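Juin, le soir. Je repense encore au rayon légumes, et à ma manie de choisir un panier avant même de savoir ce que je veux.

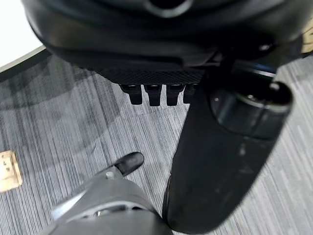

Le noir domine.

Ensuite les choux chinois, rangés un peu n'importe comment près des oignons verts - tout est artificiel, et pourtant j'ai eu envie de soupe ! 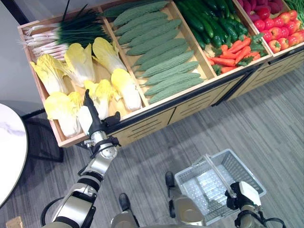

Choux, concombres, carottes, et le panier blanc encore vide.

J'aime ces paniers en plastique, si légers au bras.
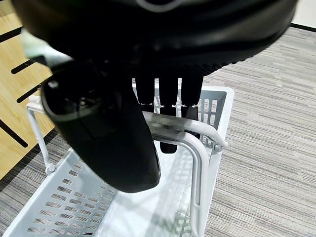 Maman, elle, n'achetait jamais plus de trois choses à la fois, et je crois que je tiens d'elle cette lenteur-là. Ce sont les carottes qui me tentent le plus, avec leurs fanes.

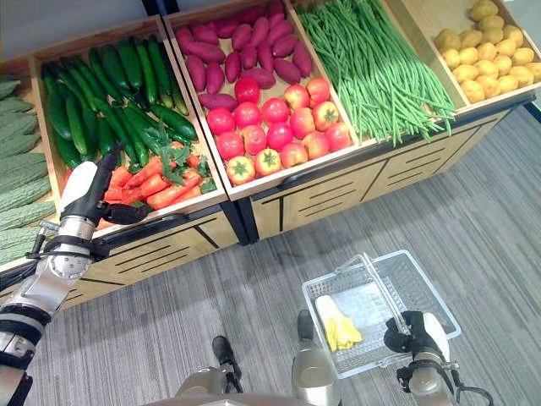 Najwa Rawashdeh trouve, elle, que les carottes ne valent rien sans une bonne poignée de haricots verts.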